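Setting Up and Maintaining the Paired Hand-Held Grippers at the Valevcombe Bench

Visitors to our workroom often ask how a robot learns to pick up a jar. The longer answer involves a great deal of software, and it is covered elsewhere on this blog. The shorter answer begins with a person, a table and a pair of grippers that must be kept in good order. This post concerns the grippers, and in particular the routine that has been followed at the Valevcombe bench since November. 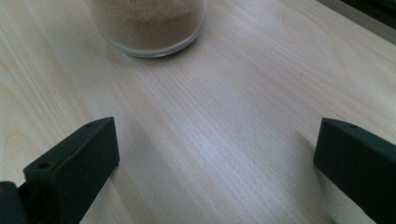

Posted by Zamfira Ghiță
Filed under: Bench Notes, Maintenance

The cell itself is modest. It consists of a light wooden table on carpet, a black two-tier rack, and two grippers that the operator holds, one in each hand. The operator carries out a task with them, such as moving a jar from one level to another, and the record of that work is later used to train the arm we call Rolland. Any fault in the grippers is passed along to Rolland, who has no means of knowing that it is a fault. For that reason the setup is checked before every session, including short ones.

The fingers receive attention first. They are dark molded pieces with a slanted tip, and the flat inner faces do all of the gripping. Each face is wiped with a dry cloth and then inspected under the desk lamp. Fine material such as sand is the usual difficulty. A few grains pressed into the face will not stop the gripper from closing, but they will allow a smooth glass wall to turn slightly in the grip, and that small turn will appear in every recording made afterward. We do not use solvent cleaners on the fingers. An earlier set became tacky after a month of such treatment and had to be discarded.

Fasteners come next. Each one is tested by hand with the short driver, tightened only if it moves, and entered in the log. Mihret Negussie, who maintained the bench before me, was firm on the point that a screw should never be tightened merely because the driver is already out. Her log from Lokholm shows 59 separate entries for a single pair of fingers, and it remains the most useful document we own.

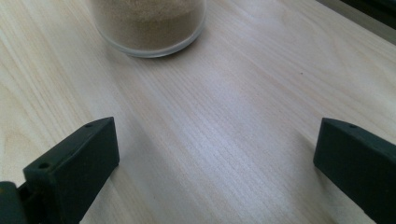 Once the fingers are secure, the opening is measured. The gripper is opened fully and the distance between the inner faces is read with calipers at the tip and again near the base. The two readings should agree. If they differ, one finger has been seated at an angle, and it should be removed and refitted before anything else is attempted. Forcing the gripper closed in the hope that the finger will settle has damaged one of our slides already – a repair that cost us 2 afternoons and a replacement part from Pludent.

The view from the gripper is then compared with the saved reference view. Both fingers should be visible at the lower corners, spread wide, with clear tabletop between them. If one finger sits noticeably higher than the other, the camera mount has shifted. The mount is loosened by a quarter turn, straightened, and tightened again. It is tempting to correct the difference in software, and we did so for a time, but the corrections accumulated and soon no one was certain which of them still applied.

Lighting deserves a brief mention. The pale tabletop reflects a good deal, and a bright patch can hide the lower edge of clear glass. We adjust the lamps until the base of the jar can be made out at the working distance. A dull mat would solve the problem, although the earlier recordings were made on bare wood and we have preferred to remain consistent with them.
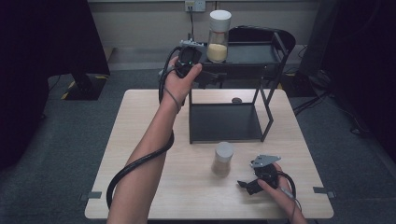 Cables are the part of the routine most often neglected. Each gripper has its own cable, and each must have enough slack for the operator to reach the upper shelf without pulling on the connector. Too much slack is also a problem, as a loose loop can catch on the rack or sweep a small container off the table. We ask each new operator to raise both hands to the top shelf, lower them to the table, and cross them once before recording begins. If the cable tugs at any point in that sequence, it is rerouted.

The final step is a trial of 5 closures on each side, performed slowly and with nothing between the fingers. The motion should be even and quiet. A faint click near the end of travel generally indicates wear in the slide, and the gripper is then set aside for a full strip and cleaning. The same full cleaning is carried out after every 1000 closures regardless of how the gripper feels in the hand.

I have been asked whether the complete routine could be shortened. Several steps were in fact removed last spring, and most of them have since been restored. The printed checklist kept beside the table is the current version, and the older copy in the binder should not be used.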